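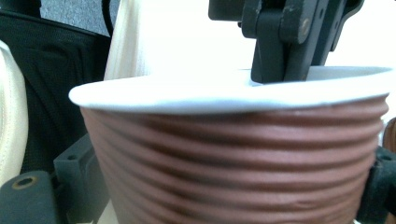
Cups, hands and grippers at Wetport

Grisemow's packing room in Wetport sends out 768 cartons of paper cups on a busy Wednesday, and until this year every stack was separated and sorted by hand. Now the Ukdale line is learning the job from the people who know it best, and we love watching it come together! The packers teach it with hand-held grippers, 13 of them so far, and they spend the rest of the shift checking quality and running the machines (a change most of them asked for). 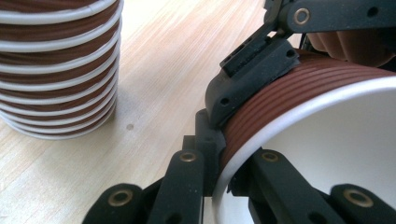

One cup on its side in the jaws, the rest still stacked on the table.

Good packers have a feel for how hard you can squeeze a paper wall. Getting that into a machine takes plenty of repeats, so each packer records 300 before moving to the next task.
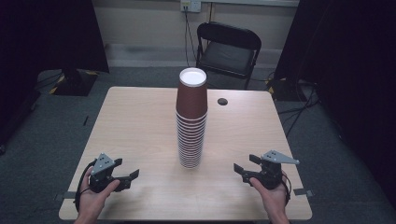

Two hands, two grippers

Jaws open on both sides of the table, with the tall stack between them. Wrists get tired, so turns are short and there's a chair close by.
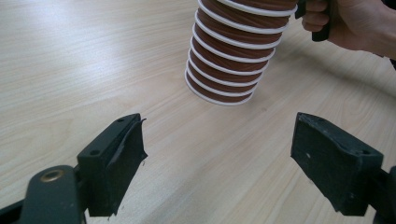
Held up from above

A hand at the top, brown and white bands hanging over the table, and the gripper fingers spread wide below. The pads take a beating in this work and the left one is peeling. Rizk sends us new ones every May.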